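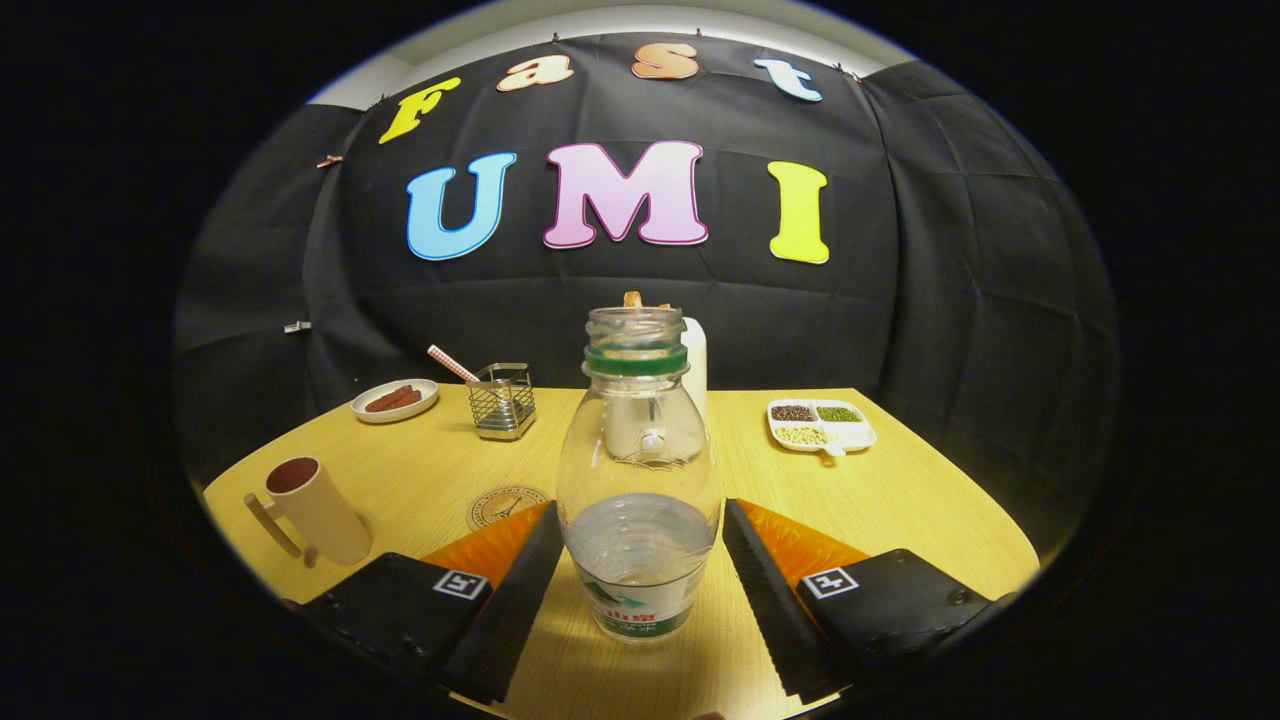 Figure 2. Gripping an open, part-filled water bottle on the breakfast table, with a mug, a plate of sausages and a tray of dry grains within reach.

4.2 Chores with open containers

Of all the jobs on our list, the ones we most enjoyed studying were those that involve a container with no lid. People handle open bottles all day long and hardly look at them. A machine has to get several things right at once: close on the plastic firmly enough to hold it, softly enough not to squash it, and keep the neck pointing up while it moves past whatever else is on the table. The bottle in Figure 2 is a lovely test piece for this. It has a narrow waist and a ribbed lower body, so the grip changes a good deal with height, and the plastic is clear, so a policy that relies on vision sees the table through the very thing it is trying to hold.

We split the work into 6 chores, all of them set on the same wooden table: moving a bottle, pouring from it into a mug, placing the mug on a coaster, shifting a plate, taking a straw from a wire basket, and carrying a divided tray of grains without mixing the portions. Each chore was shown to the policy by hand, using grippers held by a person, and then attempted by the arm on its own. Eleri Foulkes gave most of the demonstrations at the Codcombe site and Hayley Bunting gave the rest. Their styles differ (Bunting approaches low and slow, Foulkes comes in from the side) and we kept both, as we wanted the policy to meet more than one sensible way of doing a job.

Each chore was attempted 40 times with the objects moved between attempts. An attempt was scored as a success only if a person walking into the kitchen would have had nothing to tidy up afterwards. This is a stricter rule than the one used in the Skorik trials, where a spilled drop was forgiven, and we think it is the right one for a home. Water on a worktop is still a chore, and now it belongs to somebody else!

The results please us a great deal. Moving the bottle and placing the mug are, to our minds, very nearly ready for daily use on a table like this one. The arm set the mug down on the coaster neatly even when the coaster had been pushed well off to one side. Shifting the plate went nearly as well, although round food can roll, and on a few runs the arm tilted the plate more than any waiter would dare.

Pouring is harder. The Cadwaladr controller, which we used without changes, judges the end of a pour from the weight felt at the wrist, and with a light bottle the signal is faint. On 11 attempts it stopped too early and left the mug short; on 2 it carried on past the rim. We counted all of these as failures. The early stops are at least the safe kind of mistake, and a second pour would often have put them right, but our rule did not allow one.

The straw was the surprise of the whole study. We had expected it to be easy, and it was the weakest of the set. A straw leaning on the rim of a mesh basket slides as soon as it is touched, and wide fingers tend to catch the wire as well. The Grornura fingertips, which are narrower, helped on the runs where we tried them, and we would start with those if we were to repeat the work.

Carrying the grains took over a minute on the slowest runs, with the arm creeping along as if the tray were full of soup. Still, the portions stayed apart on most attempts, and watching it happen was a real joy. Speed can be worked on. Section 4.3 repeats the bottle and mug chores with the lights turned down.

Contact: Eleri Foulkes, Codcombe | © The authors | Back to top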